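4. Construction of the Sorting Station

4.1 Site and working conditions

The station was built in the shared workshop at Vollovley, a members' facility that rents floor space by the bay and keeps a common store of hand tools. The bay assigned to the project was also used by other members on weekday evenings. This arrangement shaped the design more than any technical requirement. All equipment had to stand on the existing concrete floor without anchors, run from the ordinary wall supply, and be left in a safe condition at the end of each session. The workshop's floor markings could not be moved or covered.

Assembly took seven weeks, most of it spent on the frames and the wiring. Danica Jurić carried out the electrical work and kept the build log from which this section is drawn. The first complete run with both arms powered was recorded in the log on 2 October 2019.

4.2 Belts and barrier

Two conveyor belts with aluminum side rails were bought second-hand from Vukčević, a packaging firm that was closing one of its lines. Both were accepted with worn bearings, which were replaced before installation. The belts differ in length and are not driven from a common shaft. An early plan to place them end to end was given up when it became clear that the step between the two surfaces tipped tall parts over. They were set beside each other at an angle instead, and each belt was given its own motor controller.

Belt speed is set by Marnari, the control board designed for the project. Marnari reads one encoder per belt and holds the speed to a value entered at the operator panel. It has no network connection of its own. In the first version, the stop line was shared with the arm controllers, and a fault on either arm would halt both belts. This proved useful during testing and was kept.

A padded barrier was fitted along the far side of the first belt. It was intended mainly to stop parts from rolling off, and it also marks the limit for anyone standing behind the station while the arms are powered. The workshop's safety rules ask for a clear distance of 200 mm between the barrier and the nearest point in the arm's programmed path. Two of the original pick positions did not meet this rule and were moved toward the near rail.

4.3 Arms and grippers

The two arms work from the near side of the belt, and each carries a multi-fingered gripper. Parallel-jaw grippers were tried first, as they are cheaper and easier to repair. They handled circuit breakers well but gave poor results with push buttons, whose rounded caps slid out of the jaws when the part was picked from above. Gripping a button by its contact block was more reliable, though it required the part to lie in one of a few known poses.

The change to articulated fingers removed most of this difficulty. It brought another in the form of cable handling. The cable to the hand must follow the wrist through its full turn, and when it was tied close to the arm it pulled on the connector. A free loop was therefore left beside the forearm. The length of this loop was found by trial, and it has been adjusted on several occasions – most recently in March, after the wrist joint was refitted.

4.4 Parts and sorting rule

The test parts are industrial push buttons with colored caps and small circuit breakers. They were chosen because they are common in workshop salvage, vary in shape, and can survive repeated drops. The sorting rule is simple. Green-capped buttons go to the red bin and circuit breakers go to the blue bin. Red-capped buttons are treated as the background class and stay on the belt. The bin colors were deliberately chosen not to match the cap colors, so that an error in the color step of the software would be easy to detect by eye.

Parts are placed on the belt by hand, some standing upright and others on their sides. No fixed spacing is used. Figure 3 shows the station with parts of both kinds on the belt side and in the bins.

Figure 3. The sorting station, with push buttons on the first belt and a white breaker-style component in the gripper of the arm on the right. The second belt is at the right edge.

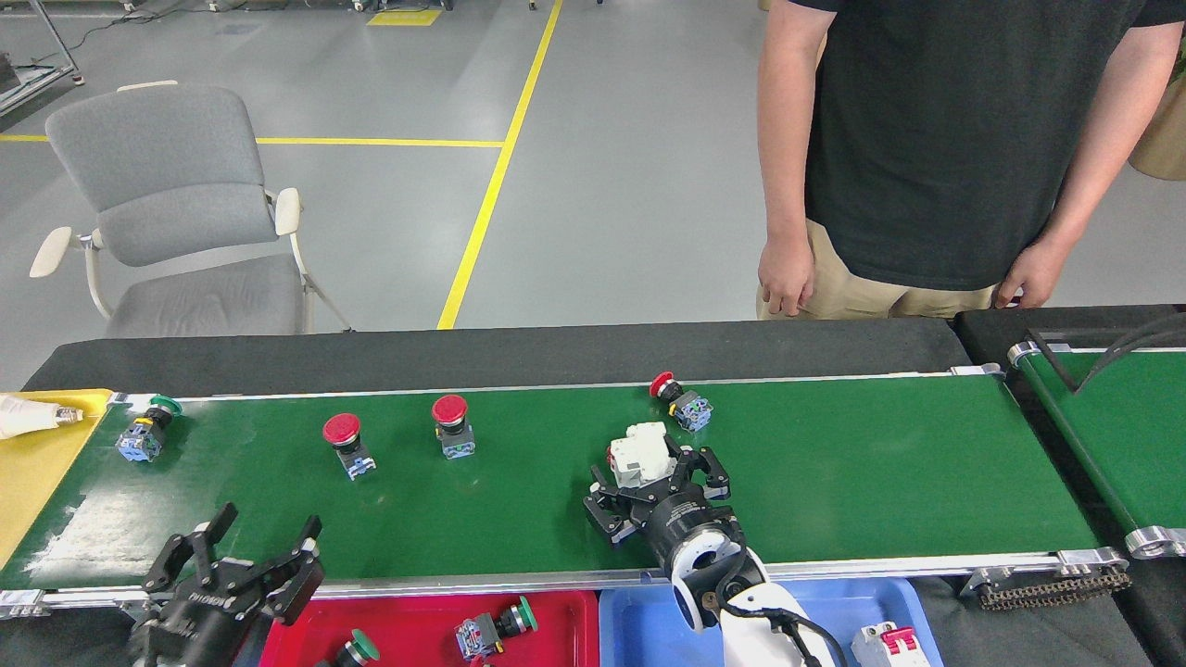
Why are two arms used for a task that one arm could complete?

The second arm was included so that parts lying outside the comfortable reach of the first could be picked without moving the base or lengthening the path over the belt.

4.5 Control software

The arms are directed by Rasia, a scheduling program written for the project. Rasia receives a list of detected parts, assigns each one to an arm, and issues one pick at a time. Simultaneous picks were considered and set aside, as the workspaces of the two arms overlap near the middle of the belt and the collision check was too slow on the computer available. The idle arm is held low at the near rail, where it does not block the view of the parts.

Part detection was trained on 3,000 labeled images taken at the station over several sessions. Lighting in the bay changes a good deal during the day, and images from the late afternoon had to be added after early models confused the white breakers with reflections on the side rail. Labeling was done by hand. Where a part was more than half hidden by a gripper, it was left out of the label set.

4.6 Initial trials

A total of 133 trials were carried out before the station was released for the experiments described in Section 5. A trial was defined as one attempt to pick a single part and place it in the correct bin. Trials stopped by an operator were kept in the log and marked as such.

Failures fell mostly into two groups. In the first, the fingers closed on a button lying on its side and turned it before a firm grip was reached. In the second, the part was picked correctly but released too high and bounced against the wall of the bin. The release height was lowered for both arms, and the second kind of failure became rare. The first was reduced by closing the fingers more slowly, at some cost in cycle time.

Wear on the fingertips was noted toward the end of the trials – chiefly on the hand used for breakers, which have sharper edges. The tips were replaced before the main experiments began, and the grip force was then set again using the same procedure.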